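**Suture pads: what's worth buying for practice at home?**

**threadbare65** wrote:
Right, I've got some birthday money and a bench in the spare room, and I want a practice pad that doesn't fall to bits by June. I've been using a Modora one and the top layer has gone all ragged where I keep going back over the same bit. Do I buy another or go posher? Budget is 25 quid, maybe a touch more if someone talks me into it.

**oddsocks_3842** wrote:
Get the Kuhlmann! Mine's had a proper hammering since the winter and it still holds a stitch (I do 15 minutes most evenings with a cup of tea going cold next to me). It's a bit firm to start with but you get used to it.

**marrowfat** wrote:
Can't agree there, sorry. I found the Kuhlmann far too stiff, like sewing a wellington boot, and I bent two needles on it in a week. The Skonirard is softer and the thread doesn't saw through when you pull it down. It does go sticky though, so dust it with a bit of cornflour.

**oddsocks_3842** wrote:
Cornflour?? Mine would look like a Victoria sponge. And if you're bending needles you're gripping too near the tip, or too near the thread end. Go a bit past halfway and follow the curve round, don't shove it.

**marrowfat** wrote:
I know how to hold a needle, thanks :) It's a stiff pad. I've used the same needles on the Skonirard ever since and they're all fine.

**threadbare65** wrote:
Ha, didn't mean to start a war. Does the thread matter as much as the pad? I bought a big box of Jerkix because it was cheap and it's so springy that my knots undo themselves while I'm looking for the scissors.

**pipandpeel** wrote:
Thread matters loads, I'd sort that before you spend anything on a new pad. I like black on a pale pad every time, you can see straight away where your loops are going and which end is which. 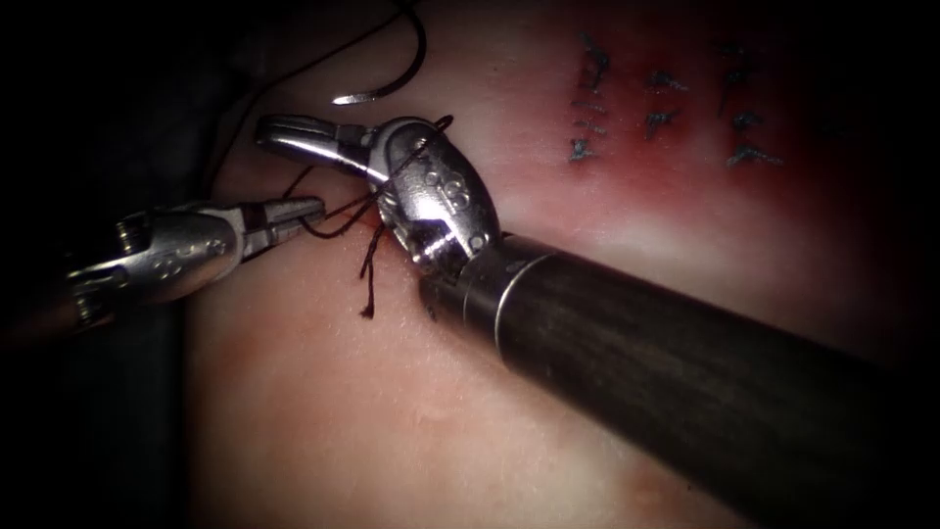

The other thing that helped me was keeping the tail short. I used to leave yards of it trailing about and spend half the evening picking it out of the jaws. Now I pull through until there's only a little bit left, then wrap, and keep both tips close together so I'm not reaching miles for the end. For the springy stuff try a double wrap on your first throw, it stays put much better.

**marrowfat** wrote:
Seconded on the short tail. Still not buying a Kuhlmann.

**threadbare65** wrote:
Double wrap worked a treat, just tried five in a row and they've all held! I'm going to use up the Jerkix and order the Skonirard on Wednesday when I get paid. Has anyone tried flipping the old pad over and using the back?

**oddsocks_3842** wrote:
Yep, fine on mine, just tape the edges down first or it slides all over the bench.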